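The reorganisation of the linen cupboard at Ellstead was completed on Monday, and I set out below a record of how it was carried out, together with the arrangements that now apply. Regular readers will recall that the cupboard was last mentioned in connection with the missing pillowcases. Those have since been located. They were inside a duvet cover, where they had evidently gone through the wash.

The cupboard stands on the upper landing, between the bathroom and the small bedroom. It is 70 centimetres wide and considerably deeper than is useful. It was fitted with fixed shelves by a previous owner, and any item placed at the back has tended to remain there until the next redecoration. Over the years it has received bed linen, towels, two sleeping bags, a tablecloth of great size and no known table, the first aid supplies, spare light bulbs and a quantity of curtain hooks. It had ceased to be possible to withdraw a single towel without bringing down the ones above it.

It was resolved in July that matters could not continue on this footing. My sister-in-law, Tomoyo Tsuji, was staying with us at the time and was kind enough to offer her assistance, having dealt with a similar cupboard in her own flat. Her view was that the shelves were sound and should be left alone, and that everything on them ought to be held in something which could be pulled forward. I had been in favour of new shelves. I was persuaded, partly on grounds of cost.

**Emptying and sorting**

The whole of the contents was brought out and laid on the bed in the small bedroom. This took most of a morning. Each item was then placed in one of four groups: for daily use, for guests, for another room, and for disposal. The fourth group grew faster than I had expected and included several fitted sheets for a mattress we no longer own.

Towels were judged on their edges. Where the hem had gone, the towel was cut down for cleaning cloths or set aside for the animal shelter, which accepts them on weekday mornings. The remaining bath towels numbered 14, which is still generous for a household of our size, but I was not prepared to go lower before the winter visitors.

The shelves were wiped down and left open until the afternoon. I had intended to line them with paper and had bought a roll of it from Demasell for the purpose. The paper curled at the front edge and would not lie flat under any weight we placed upon it. It has been put in the drawer with the wrapping paper and the shelves remain unlined.

**Selection of the baskets**

A good deal of thought was given to what the containers should be. The wicker ones already in the house were considered first. They are handsome, but they catch on knitted blankets, and one of them sheds. Cardboard boxes were tried for a week and looked exactly like cardboard boxes. The fabric cubes in the Grevetti catalogue would have suited the colour of the landing, although I have found that this type leans over once it is half empty and then has to be held upright with one hand while the other searches.

Tomoyo favoured plain plastic storage baskets, of the sort with a handle opening in the front and small holes below it. I will admit to some initial resistance. I associated them with utility rooms. On handling one, I found that the objections were mostly a matter of prejudice. The surface is smooth and nothing snags on it, the corners are rounded, and the opening gives the fingers a proper hold when the basket has to be drawn out from a shelf above head height.

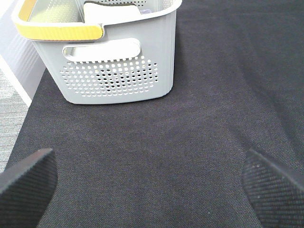

**Linen and Storage**

The pale grey was chosen to sit quietly against the painted shelves, and I am content with it. The yellow along part of the rim was a point of discussion. I should have preferred the basket without it. Tomoyo considered it cheerful, and as she was doing the greater share of the folding, her opinion was allowed to stand. I have since come round to it to the extent that I no longer notice it in the mornings.

The small holes in the lower half of the front are of practical value for linen, which does not care to be shut up entirely. They also give a slight indication of whether there is anything inside, without the basket having to be taken down. I would not rely on them to tell a hand towel from a flannel, and labels have accordingly been provided.

**Allocation**

The lower shelf is reserved for bath towels, which are folded in thirds lengthways and then rolled. Rolling was adopted after an experiment with flat stacks, in which the bottom towel was never once used. Hand towels and flannels share the basket beside them, divided by a piece of stiff card.

Bed linen occupies the middle shelf. Each set is folded and placed inside one of its own pillowcases, so that a bed may be made up from a single parcel. This was not my idea and I had read of it several times before without being moved to try it. I recommend it. Sheets for the double bed are on the left, singles on the right, and the cot sheets have gone to my niece, who has a cot.

The upper shelf holds those things which are needed seldom: the sleeping bags, the heavy blankets and the tablecloth. The tablecloth was nominated for disposal and reprieved at the last moment. It belonged to my grandmother, and I may yet acquire a table.

Light bulbs and curtain hooks have been removed to the cupboard under the stairs. The first aid supplies are now in the kitchen, in a tin which once contained Murakami rice crackers. A note to that effect has been fixed to the inside of the linen cupboard door, as members of the household continued to look for plasters in the old place.

**Labels**

Luggage labels were tied through the handle openings with cotton tape. Adhesive labels had been proposed, but I dislike the residue and we do change our minds. The wording is in pencil for the same reason. It should be recorded that one label reads "MISC." and that I have undertaken to remove it by the end of the year.

**Upkeep**

Clean linen goes to the back of its basket and is taken from the front. Anything found to be torn or badly stained is to be withdrawn when it is next washed, and is not to be returned to the cupboard in the hope of improvement. The baskets themselves need only a damp cloth with a little washing-up liquid, and an old toothbrush does for the holes, where fluff from the towels is likely to gather.

Lavender bags were placed on the middle shelf - 2 of them, from the church fair - and will be renewed when they cease to smell of anything. I had wanted cedar blocks, but there is a member of this household who finds that cedar reminds him of pencils and thereby of school.

**Matters outstanding**

The door still does not close without being lifted slightly on its hinge. The upper hinge screws have been tightened and have worked loose again, and I suspect the holes will have to be plugged. The light on the landing remains inadequate for reading pencilled labels after seven in the evening, and a brighter bulb is to be tried, once someone has found where the bulbs are kept now.

The airing cupboard will be taken up next. It contains the tank, a clothes horse and all of the odd socks, and I do not expect to report on it before the autumn.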